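Kendavstead Throws Open Its Doors, and I Go In

The Flumetti open day at Kendavstead was advertised as running on February 28, 2019 from ten until "late afternoon," which I took to mean four and the man on the parking gate took to mean three. I got my lanyard, my tote bag and my pen that doesn't write, and joined the line for coats.

I had come last November too, for the warehouse side, and spent most of that day watching pallets go up and come down again. This time the lab floor was on the program. Ditusis, who share the building, had the front hall with a banner and a bowl of mints. Their talk was called "The Road to Alva," Alva being the name of the system both firms are working on, and it lasted 50 minutes. I now know a great deal about the road. Alva itself got one slide, with a cloud on it.

After the talk they split us into groups of 5 by lanyard color. Mine was orange, and our guide was Ajith Salian, who had clearly been told to smile and was giving it his best. He walked fast. We lost a retired dentist at the vending machines and got him back by the fire door.

Salian's part of the tour was the good part. He runs the sessions where people do small household jobs with a gripper in each hand, so that Alva has something to learn from. I'd expected arms on tracks and a yellow line to stand behind. The job on the schedule was cups. Paper ones, the kind I had been drinking bad coffee out of all morning without once thinking of myself as a skilled worker.

You hold the thing by a handle and the jaws do what your fingers would have done in half the time. The white plates on top are there so the system can tell where each gripper is and which way it's pointing. I asked how long it takes a person to get good at it. "Good?" said Salian, and looked at the ceiling for a bit. 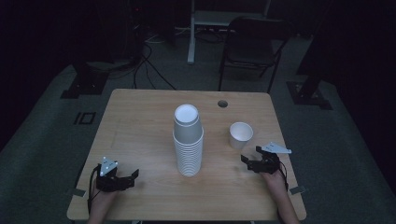
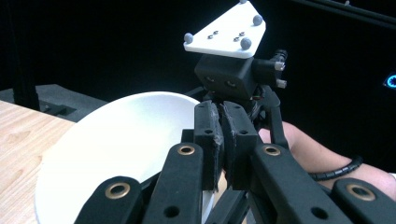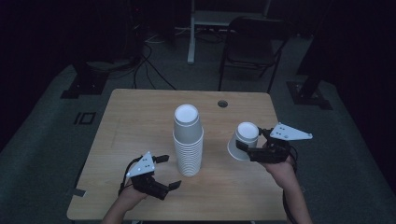

The dentist wanted to know why you couldn't just film somebody stacking cups at home. Salian said people do that as well, but video alone makes it hard to tell exactly what the hands are up to. The dentist said his entire career had been like that. They got along very well after this and the rest of us read the fire notice.

Then it was back to the front hall for questions, of which there were 2, both about parking. The mints were gone. I filled out the feedback form with a borrowed pen and gave the lab floor top marks, the talk a polite middle one, and the sandwiches the benefit of the doubt.

If you go next year, skip the talk and get in the orange group. Leave the car in town and take the bus out, as the gate really does close at three.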